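Reiko Amano, Ambros Nägeli
8/26/26

## Background

Our project looked at how tabletops hold up in the shared study room at Skondstead. The room has six tables. We picked one with a light wooden top and followed it from December on.

## Method

We wiped the top with a damp cloth after each study session and dried it with a second cloth. Every 40 sessions we checked the surface under the ceiling light and wrote down any rings, dents or dull areas. Ambros kept the log, which ended at 1,102 entries for the whole room.

## Surface

The grain runs in long lines across the top, with a darker, slightly amber arch in one place. The finish is smooth and satin, and it looks brighter where the light catches it.

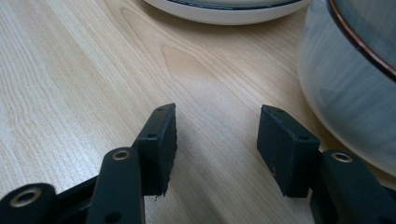
## Remaining work

Two tables still need a final check. Reiko will add those entries to the log before we hand it in.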